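## 4. Practice Runs Before First Shift

Operators moving from hand packing to the Plullell cell complete this section before they are assigned to a live line. Practice is done at the training station on the Brikstead mezzanine, using the simulator supplied by Vieira. The physical cell is not required and should remain locked out.

Time spent in practice is paid at the operator's regular rate and does not count against line output.

### 4.1 Starting a run

1. Sign in at the training station with your badge number. Do not use a coworker's sign-in. Run records are kept by operator.
2. Select **Single Pick** from the run list. Code 1089 loads the same run if the list does not appear.
3. Set the view to **Wrist**.
4. Press **Step** to bring the gripper to the part. Release the key before the next move.
5. Check the position of the part between the fingers before giving the close command.

In the wrist view, the part is the red cube and the gripper is shown in shades of gray. The background is plain, and the left side of the gripper takes up more of the view than the right. Judge the position by the sides of the cube next to each finger.
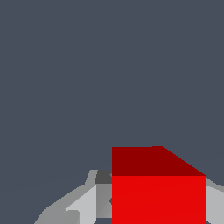
### 4.2 Closing and lifting

1. Press **Close** once. Wait for the status line to read HOLD.
2. Press **Lift**. If the status line changes to SLIP, press **Return** and repeat from Section 4.1, step 4.
3. Complete three lifts in a row without a SLIP message.
4. Press **Save Run** and sign out.

**Note:** The simulator does not reproduce the weight or surface of actual cartons. Grip force on the live cell is set by the line lead and may not be changed by the operator.

**Caution:** Never apply a simulator habit to the live cell without checking the guard status first. The simulator accepts a close command at any time. The live cell must have its guard closed and the green lamp lit.

### 4.3 Changes to your duties

After sign-off, the operator no longer lifts cartons from the infeed belt by hand. The operator's duties become:

- watching the cell and clearing stopped parts;
- confirming the part type at each changeover;
- recording every stop in the shift log, including stops under one minute.

Job grade and break times stay the same. Operators rotate off the cell after 230 cycles and take a hand station for the next period. Rotation may not be skipped by private agreement between operators.

Staff transferring from the Mistthorpe site must repeat Section 4 even if they hold a sign-off from that site. The key layout there is different.

Questions about duties go to the line lead. Faults at the training station are reported on Form 3, available at the mezzanine desk.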